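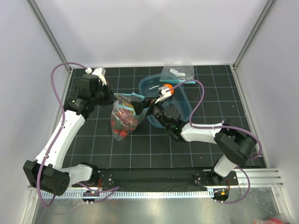 How many demos does a student team need before a two-arm bagging task works?
We had 85 after the first week and it was too few. At 495 it started finishing the task often enough to be worth scoring.

gridmat_lou
Where did those numbers come from? Our club is doing the same task for the Senmont student round and the handout says nothing about demo count.

tkara
From our own log. I'm Thanasis Karamanlidis, I run the arms group at Gutcombe. The 85 were all recorded by one person. After that we had everyone take turns on the leader arms and threw out any run where a gripper lost the bag. Training was 3000 steps for the small checks and a lot longer for the real one.

pennywhistle
I wouldn't mix operators that early. We did it last year and the arms picked up four different ways of holding the zipper. One careful driver got us further.

tkara
We saw that too, but with a single driver it only worked if the bag was lying the way she liked it. Move it two squares over and it grabbed air.

gridmat_lou
We're stuck on the opening. One arm holds a side of the bag, the other goes for the mouth, and then the film folds shut again. 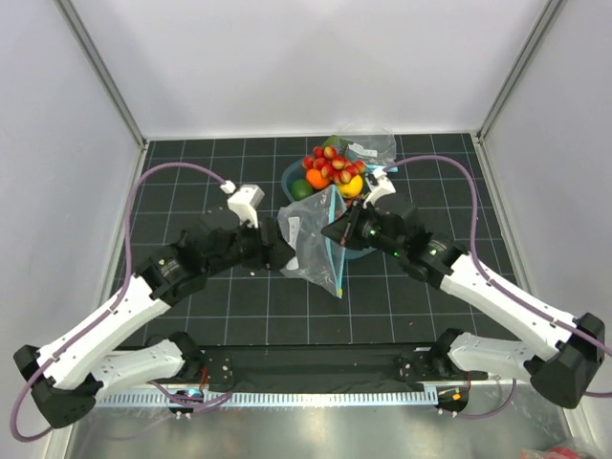 Both grippers at the bag, basket behind.

pennywhistle
Which side do you hold with the left? If it has the film low down, you're pulling the mouth closed every time you lift.

gridmat_lou
It depends on who is driving. I'll make it a rule. High on the left side, close to the zipper.

redasport_ben
Different opinion here. Stop teaching the opening and the filling as one task. We split ours at Redasport and the filling half was fine in a few days. The opening half is still bad, but at least we know which half is bad.

tkara
Splitting is fine for finding the problem. The Senmont rules want one continuous run though, so you have to join them again, and the join is where ours failed. I'd keep whole runs and add extra short ones of just the opening.

redasport_ben
Fair. I forgot about the continuous run rule.

gridmat_lou
Next question then. Do you use the wrist cameras or only the fixed one? Ours is clear plastic and I can hardly find the edge of it myself in the wrist view, the glare covers half the film.

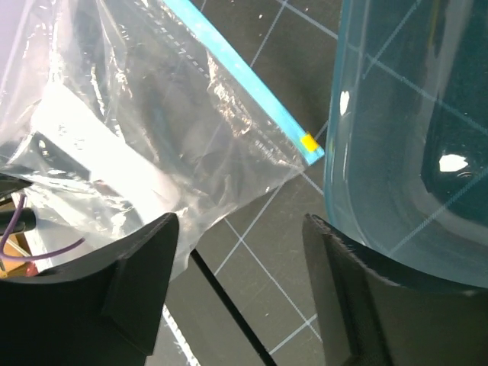

So I'm thinking of dropping it and training on the fixed camera alone. It would also make the files smaller, and we're sharing one training machine with the Mitsotakis-Vlachou class until the end of February.

pennywhistle
Keep the wrist view. The zipper strip has color even if the film doesn't, and the fixed camera loses it when a gripper is in the way. Turn down the exposure and move your lamp.

redasport_ben
I'd test it both ways before deciding. Same demos, one model with the wrist views and one without, twenty tries each.

gridmat_lou
OK, I'll do the lamp first and then the test. We have the room Monday after 4, so I'll post the scores when I have them.

tkara
Write down where the bag starts each time. We didn't, and had to redo the whole set.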